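5月21日

## 二本の腕の衝突チェックを調整する手順

このページは、双腕の食器片付けタスクで、プランナー「Ostach」の自己衝突設定をどう調整するかを書いたものです。私は日本語が母語ではありませんので、読みにくい文がありましたら、Mared Pughまで連絡してください。

対象の読者は、一本の腕の動作計画はもうできていて、二本目の腕を加えたところで計画の失敗が増えた人です。ロボットのモデルファイルの書き方は説明しません。

### 準備するもの

- 両方の腕とグリッパーを含むモデルファイル
- 固定カメラと作業台の間のキャリブレーション結果
- Ostachの設定ファイル(以下では `pair_check.yaml` と呼びます)
- 記録再生ツール「Willinar」

キャリブレーションが古い場合は、先にやり直してください。カメラの位置が少しずれているだけで、以下の調整はほとんど意味がなくなります。私は一度これを忘れて、午後の時間を全部使ってしまいました。

### 手順1 衝突しない組み合わせを外す

初期設定では、すべてのリンクの組み合わせを毎回調べます。計算が遅いので、同じ腕の中で隣り合うリンクの組み合わせは無効にします。

```yaml
disabled_pairs:
 - [left_elbow, left_forearm]
 - [right_elbow, right_forearm]
```

左右の腕にまたがる組み合わせは、ここでは一つも外さないでください。「肘と肘は遠いから大丈夫」と考えたくなりますが、皿が作業台の右に寄っているときは、左の腕が大きく伸びて、予想より近い姿勢になることがあります。

### 手順2 グリッパーの形を細かくする

標準の衝突モデルでは、グリッパー全体が一つの箱になっています。移動だけならこれで十分ですが、二つのグリッパーが近くで働く作業では、箱どうしがすぐに重なり、計画が始まる前にエラーになります。

そこで、グリッパーを指先と本体に分けます。

```yaml
gripper_model:
 mode: split
 parts: [body, finger_a, finger_b]
```

もし手首にカメラや別のモジュールが付いているなら、それも `parts` に加えてください。付け忘れると、計画では通れるのに、実機では当たります。

### 手順3 距離の余裕を二段階にする

次に、左右の腕の間に保つ距離を決めます。一つの値だけで全部を管理しようとすると、大きければ近い作業ができませんし、小さければ移動中が危なくなります。Ostachでは作業領域ごとに値を変えることができます。

```yaml
margin:
 travel: 33 # mm、移動中
 work: 2 # mm、作業領域の中
 work_zone: dish_cluster
```

`dish_cluster` は、知覚モジュール「Zunik」が出す皿のまとまりの名前です。固定した座標で領域を書くこともできますが、皿の置き方が変わるたびに書き直すことになるので、おすすめしません。

`work` の値が必要になるのは、次のような状態です。左右の指先が皿の上で向かい合い、間は狭いすき間だけになっています。`travel` の値のままでは、この姿勢は衝突と判定されます。
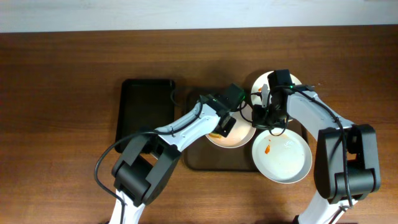 ### 手順4 ケーブルを考えに入れる

モデルファイルにはたいていケーブルがありません。しかし、前腕から出るケーブルは、腕の外側に大きくふくらむことがあります。上の写真では、左の腕の太いケーブルがトレーの下の縁を越えて、作業台の上まで曲がっています。手首の近くには細い線の輪もあります。

ケーブルを正確にモデル化するのは難しいので、カプセル形状を一つ置いて代わりにします。

```yaml
attached_shapes:
 - parent: left_forearm
 type: capsule
 allow_contact_with: [tray, table]
```

`allow_contact_with` にトレーと台を入れておくのが大切です。入れないと、ケーブルが台に触れるだけの姿勢まで全部失敗になります。反対側の腕は、このリストに入れてはいけません。

### 手順5 隠れた皿の扱いを決める

腕が皿の上に来ると、固定カメラからは皿の一部が見えなくなります。右上の白い皿のように、右と下の部分がほとんどグリッパーに隠れる場合、Zunikは皿の輪郭を小さく推定することがあります。そのまま衝突判定に使うと、皿の縁に指が当たる計画が出ます。

これを防ぐために、腕が入る前の輪郭を保存して使います。

```yaml
perception:
 hold_shape_when_occluded: true
 hold_timeout_ms: 500
```

皿を持ち上げたあとは、保存した輪郭を必ず消してください。`release_shape` を呼ぶと消えます。消さないと、もうない皿を避けて腕が遠回りします。

皿に残った食べ物は、衝突の対象に入れていません。小さいかけらまで障害物にすると、つかむ姿勢がなくなってしまうからです。設定では `ignore_labels: [food]` としています。

### 手順6 記録で確認する

実機を動かす前に、Willinarで過去の記録を再生し、新しい設定で計画をやり直します。

```
willinar replay --config pair_check.yaml --limit 300
```

出力の中で見るのは `pair_violation` と `no_plan` です。`pair_violation` が出たら、手順2の分割か手順4のカプセルを疑います。`no_plan` が増えたときは、手順3の `work` がまだ大きいか、領域の名前を間違えている可能性が高いです。名前の間違いは警告だけで止まらないので、ログの最初の部分も読んでください。

問題がなければ、実機で低い速度から試します。非常停止ボタンに手が届く位置に立ってください。

### よくある失敗

**片方の腕が動かないまま待ち続ける**
両方の腕が同じ作業領域を予約しています。`zone_lock` を `shared` に変えてください。`exclusive` のままだと、二本の腕が同時に皿の上に入ることはできません。

**再生では成功するのに、実機で保護停止になる**
コントローラー側の距離制限が残っていることが多いです。Ostachの設定とは別の場所にあり、Muñozのコントローラーでは起動時に読み込まれます。値を変えたら再起動が必要です。

**皿が重なっていると計画が不安定になる**
皿とトレーの重なりは問題ありませんが、皿どうしが重なる場合は、Zunikが一つの物体と見ることがあります。この場合の設定はまだ決まっていません。今は、重なりを検出したら片方の腕だけで処理しています。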